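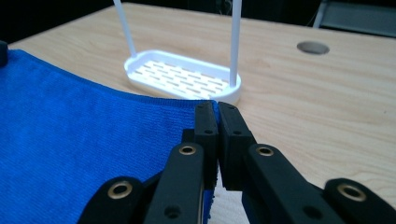
Pinza manual Gikby de eslabones paralelos: montaje, ajuste y mantenimiento

Martes 18 de marzo

Categoría: utillaje para manipulación
Estado de la unidad: comprada en kit, montada en taller propio
Puesto de prueba: mesa de trabajo, agarre de textil por el dobladillo

Contenido y montaje

El kit llega sin montar, con los brazos en una bolsa y los dedos en otra. La hoja de instrucciones tiene 2 páginas y un único despiece, impreso demasiado pequeño. Los brazos interiores van en la capa superior y los exteriores por debajo. Si se invierte el orden, el mecanismo cierra igual, pero las almohadillas quedan a distinta altura y hay que desmontarlo todo. El montaje completo llevó 38 minutos, sin contar el repaso de rebabas.

Los ojales de color latón de los pivotes deben entrar a presión con la mano y un taco plano. En nuestra unidad uno de los alojamientos venía estrecho y hubo que pasarle una lima redonda. No conviene forzar: las paredes del brazo son finas en esa zona y una grieta obliga a cambiar la pieza entera.

Ajuste de los dedos

Los dedos son dos almohadillas negras rectangulares, cada una con su taladro para tornillo en la parte alta. El ajuste se hace con la pinza cerrada en vacío:

1. Aflojar ambos tornillos media vuelta.
2. Cerrar sobre una tira de papel y comprobar que no se desliza.
3. Apretar primero el lado izquierdo y después el derecho.
4. Abrir, cerrar y repetir la prueba del papel en el borde superior.

Con este procedimiento el contacto queda en la punta, donde hace falta para tomar un dobladillo. Probamos con una toalla azul de microfibra extendida sobre la mesa: las almohadillas toman un tramo corto del borde y el tejido queda prensado entre ambas. En tejido liso y fino el resultado es menos constante. Hicimos 100 cierres seguidos sobre el mismo dobladillo y el reapriete posterior fue mínimo.

Un detalle del puesto: la jabonera blanca que usamos como objeto vecino estaba muy próxima a los dedos. La abertura de los brazos exige más espacio lateral que las puntas, y la hoja no indica esa cota. Hay que medirla antes de fijar la posición de los objetos.

Mantenimiento

La microfibra suelta pelusa y esta acaba en los pivotes. Limpiamos con pincel seco al terminar cada turno y con aire a baja presión una vez por semana. Nada de aceite: mancha el textil y retiene la fibra. El lubricante seco Prumudar, aplicado con bastoncillo en el interior del ojal, ha dado buen resultado.

El contador de la celda marcaba 3954 ciclos cuando apareció holgura en el pivote interior derecho. Se notaba al mover el dedo de lado con la pinza cerrada. Cambiamos el ojal por uno de recambio Aerts de la misma medida y la holgura desapareció. La operación no requiere desmontar el brazo exterior, punto a favor del diseño.

Comparación con la Vasness

La Vasness que usábamos antes trae los dedos fijos. Se monta en menos tiempo y no hay nada que desajustar, pero cuando la superficie de contacto se gasta hay que sustituir el conjunto. En la Gikby se cambia la almohadilla suelta. Para textil preferimos la segunda; para piezas rígidas de tamaño repetido seguiríamos con la Vasness.

A favor
Almohadillas regulables y sustituibles por separado.
Pivotes accesibles.
Acabado negro mate, con pocos brillos.

En contra
Despiece ilegible a tamaño impreso.
Tolerancia irregular en los alojamientos.
Falta la cota de abertura lateral.
No incluye ojales de repuesto.

Valoración: recomendable para puestos con mantenimiento propio. El fabricante anuncia una revisión de los brazos para mayo; quien no tenga prisa puede esperar a ver si corrige los alojamientos.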